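Reading time: 2 min

Mistance library to lend folding tables and tools starting in August

1/18/21

The Mistance Public Library will begin lending household items alongside its books this summer, under a plan approved by the library board last week. Cardholders will be able to borrow folding tables, hand tools, canning pots, sewing machines and other things that many people need only once or twice a year.

The collection will open in August with 209 items. Most were bought with a grant from the county, and the rest were donated by residents during a drive in the fall. The library stopped taking donations when the storage room behind the children's section filled up, and it does not plan to accept more until the first season is over.

Items can be kept for up to 16 days. There is no fee to borrow, but anyone checking out a power tool or a sewing machine will have to sign a form agreeing to pay for repairs if it comes back damaged. Borrowers must be 18 or older and live in Mistance or in Saltura, which shares a catalog with the Mistance library and sends its returns over by van twice a week.

Late items will be charged at the same daily rate as DVDs. Anything with a motor has to be brought back to the main desk during open hours. Smaller things such as cake pans and bike pumps can be left in the bins by the side door, but not in the book drop, where they could damage other returns.

The idea came from a survey mailed out with library card renewals. Residents were asked what they had bought in the past year and used only one time. Carpet cleaners came up most often, followed by tile cutters and large coolers. The library bought four carpet cleaners as a result, and they are expected to have the longest waiting list.

Two rooms on the lower level will be changed to make space. The old microfilm room will get shelving and a check-in counter, and the map cabinets now in the hallway will move upstairs next to local history. Kotian, a builder with an office on Bruder Street, has the contract for the work. The lower level will be closed while the shelves go in, and the tax forms usually kept there will be at the front desk.

Holds can be placed through the regular catalog once the items have been entered. Each one will have its own page listing its size and weight and what comes with it. Staff members will check every item for missing parts before it goes out again, so returned items may take an extra day to show as available.

The board will look at borrowing numbers after the first season and decide whether to add garden equipment. Lawn mowers and anything that runs on gas have been ruled out for now because the building has no safe place to store fuel.
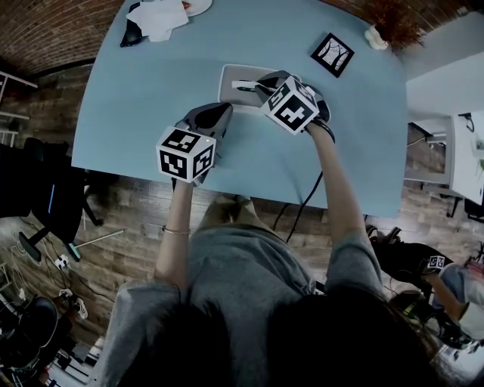 What to know before you borrow

Bring your library card and a photo ID on your first visit. Folding tables are lent in pairs and do not come with chairs. Sewing machines include a power cord and a foot pedal, but needles and thread are not supplied. Clean everything before you return it.

We use cookies to remember your settings. By staying on this site you agree to their use.

Contact us | Copyright 2021 | Back to top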